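Search this forum Advanced search
Filed under: Home & Garden > Storage and Sheds > Show us yours
3 min read

Cardboard or plastic for the loft?

**hidwood_hen**
Right, I need opinions before Thursday because my brother-in-law has offered me his van and I'm not wasting it. We moved to Nollemwood in September and everything is STILL in cardboard. I've fallen a bit in love with proper blue plastic crates on steel shelving, like these:
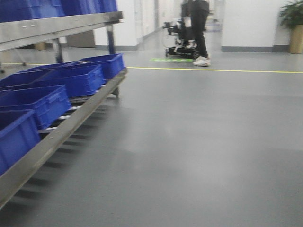
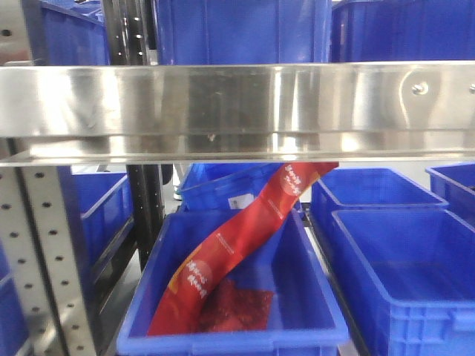 Re: Cardboard or plastic for the loft?

**jirnero80**
Plastic, every time. We lost a whole box of my nan's photos to damp in our old place (still not over it!) and the cardboard had gone to porridge. Steel shelving is lovely but have you priced it? I was quoted £155 for one bay and it didn't even include the feet.

**Amna Bangash**
Going to disagree with you there. A crate with no lid is just a dust collector, and a lidded one will happily trap any damp you pack in with your stuff. I've had books in decent cardboard for years, up off the floor on battens, and they're fine. Spend the money on sorting out the loft hatch draught.

**jirnero80**
Books, fair enough. Christmas decorations and camping gear though? Come on. You can hose a crate down.

**hidwood_hen**
It's mostly jam jars and fabric if that helps. And a tent. And my husband's railway magazines, all 2,263 of them, he's got a spreadsheet.

**Hồ_in_the_shed**
Magazines are HEAVY, please don't fill a big crate with them. I did that with old vinyl and had to empty the thing halfway up the ladder with my son shouting at me from below. Get small ones. Also check what your joists will take before you put any steel up there, most lofts were never meant for it.

**Amna Bangash**
Seconding the joists. Ours were only up to holding the ceiling, according to the chap who came out.

**hidwood_hen**
Oh. Hadn't thought about joists at all. Could go in the garage I suppose, but then the car lives outside and I'll never hear the end of it.

**jirnero80**
Garage! My car hasn't been in ours since we moved in. I've got 24 crates along the back wall, labels facing out, all second-hand from a bakery that was closing down. Ask around before you buy new.

**hidwood_hen**
There's a bakery on our road, I'll pop in tomorrow and ask. Fabric in crates, magazines staying in cardboard for now. Amna, what size battens did you use?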